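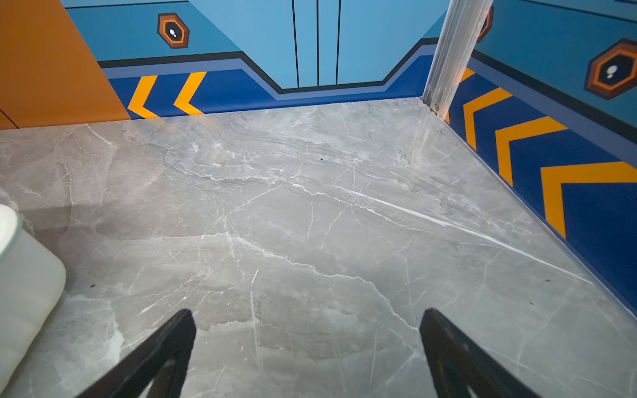
Page last changed: November, 14:20

Speaker notes
The Agudelo Bequest: Keeping and Showing an Artist's Estate
Speaker: Raluca Gavrilă, Collections Department, Stistberg Museum of Art

Opening (slide 1)

Good afternoon, and thank you to the Menier Foundation for the invitation. I will speak on behalf of the department that received the Agudelo bequest and has been responsible for its care, cataloging and display. My colleague Évan Hamel, who prepared the catalog, is in the audience and will join me for questions.

[Wait for the title slide to clear before continuing.]

What was received (slides 2 to 4)

The bequest came to the museum under the terms of the artist's will. It consists of 692 works on paper, 80 paintings on canvas or board, and a body of letters, notebooks and exhibition leaflets. The works on paper were stored in the artist's studio in portfolios arranged by sheet size. No dates were written on most of them.

The will set two conditions. The works on paper must stay together as one collection, and any person who asks in writing must be allowed to study them. The museum accepted both. The paintings carry no such condition, although the trustees have agreed that none will be sold during the present loan program.

Cataloging (slides 5 to 9)

Work began with the notebooks. Agudelo kept lists of drawings sent to exhibitions, with titles and prices, and these lists gave us the first firm dates. Where a sheet could be matched to a list, we have used the artist's title. Where it could not, the catalog gives a plain title in square brackets.

[Slide 7: leave on screen long enough for the audience to read the list entry. Do not read it aloud.]

Members of the audience may know the older numbering used by the Arkham Gallery, which represented the artist for many years. We have kept the Arkham numbers in a separate field. They are useful for tracing sales, but they follow the order in which works reached the gallery and should not be taken as a guide to when they were made. Drawing 918 in the Arkham series, for instance, is a student work.

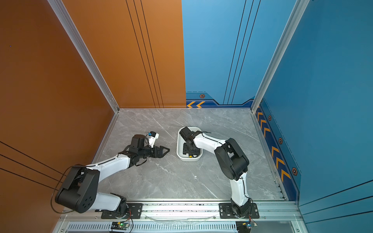

The question of dating remains open for the large charcoal landscapes. Two views are held within the department. Mr. Hamel places the group before the artist's move to the coast, on the evidence of the paper. My own view is that the paper was bought early and used late. The catalog entry sets out both positions, and I would ask that anyone citing these sheets do the same.

Conservation (slides 10 to 12)

The main concern is the acidic board on which many drawings were mounted. Removal is slow and is carried out only when a sheet is needed for study or display. Pastels are not being treated at present. They are kept flat, in deep mats, and do not travel.

Light levels in the study room follow the museum's standing policy for works on paper. A sheet that has been on display returns to storage for a rest period before it may be shown again.

Display (slides 13 to 16)

The first display was arranged by subject. Visitors told us that they wished to see how the work changed over time, and the second display was therefore hung by decade, with undated works on a wall of their own. Labels on that wall state that the date is not known.

[If time is short, go from slide 14 directly to slide 17.]

The paintings were shown in a separate room. Agudelo did not exhibit paintings and drawings together, and the letters to the Arkham Gallery are firm on this point.

Loans and access (slides 17 and 18)

Requests for loan should be sent to the registrar. A condition report is prepared before any work leaves the building, and the borrower meets the cost of framing. Requests to study the drawings should be made in writing and should list the catalog numbers required. The letters may be read in the library. Passages that name living persons are closed for the present.

[Slide 19: credit line for the Menier Foundation. Invite Mr. Hamel to the front for questions.]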